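Waiting Times and Paperwork at a Student Travel Desk
Project report, second-year course in Service Studies

1. Background

The Prosard travel desk helps students who are going abroad for a semester. It checks forms, takes copies of documents and sends complete files on to the host school. Most students come in October, when the deadline for spring places is close, and many of them have to come back a second time with something missing.

Our group wanted to find out why people have to come back. The desk staff thought that students did not read the checklist. The students we knew said the checklist was hard to follow. We set out to test both ideas with a short survey and with notes taken at the desk.

The work was split up early. Katalin Magyar wrote the survey questions, Imre Nyitrai sat at the desk and kept the log, and Brayden Landry put the numbers into tables. Etelka Szekeres was our course advisor and read two drafts.

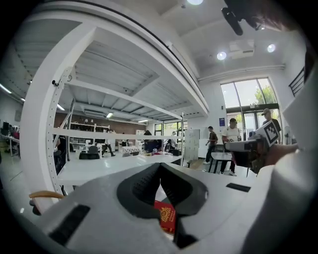

Report written by Chrysanthi Sfakianakis,
student author and group lead

2. What we asked

The survey had 12 questions and was handed out on paper after each visit. We had 200 forms printed and got almost all of them back. The first questions were about the visit itself: which document was being brought in, whether it was a first or a repeat visit, and how long the person had waited. The later ones were about the checklist.

We made one mistake here. Question four asked "Did you have all your documents?" and some people answered yes because they owned the documents, even if they had left them at home. Imre noticed this in his log. We kept the question in the tables but did not use it for any of the findings below.

The log was simpler. For each visit Imre wrote down the time of arrival, the time at the desk and the reason if the student was sent away. He did not write down names.

3. Findings

The longest wait in the log was 29 minutes. It was on the last afternoon before the deadline, when the copier also ran out of toner. On other days the wait was shorter than we had expected, and few students complained about it on the form.

Repeat visits were the larger problem. The most common reason was a passport that would run out before the end of the stay plus the extra months the host country asks for. The checklist says "valid passport" and nothing else. A student whose passport was still good on the day of the visit had every reason to think it would do.

The second reason was the proof of insurance. Students with a Cevton plan had a card, but the desk needs the letter that goes with the plan. The letter has to be requested and takes several days to arrive. Photos came third. The booth by the Kuipers bookstore prints them in a size that some consulates turn down.
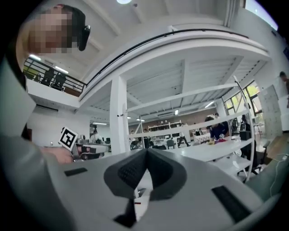 Report by Chrysanthi Sfakianakis, group lead

4. The new checklist

We rewrote the checklist and tried it with seven students who had not yet applied. Each of them read it alone and then told Katalin what they would bring. Five got everything right. The other two were unsure about the bank statement, so we changed that line again and added the oldest date the desk will accept.

The old version was two pages long and sorted by office, with the items for the host school on one page and the items for the consulate on the other. Ours is one page and sorted by how long each item takes to get. Passport renewal is at the top and copies are at the bottom. Brayden wanted a column for fees, but fees change often and the desk did not want to reprint the page every term.

5. Limits

We watched one desk during one busy period. The quiet months may look different. We also had no way to follow a student from the first visit to the last, so a person who came three times is in the log as three visits. The test of the new checklist was small, and all the students in it came from our own department.

6. Next steps

The desk has agreed to use the new page for the coming term. Imre will keep the same log again so that the two periods can be compared. We have also asked for the page to be sent by email when a student first signs up, while there is still time to renew a passport.

The survey form and the tables are in the Grultard course folder. The old checklist is there too, with our notes in the margins - Katalin's are the ones in green.

Handed in Jan 9, 2021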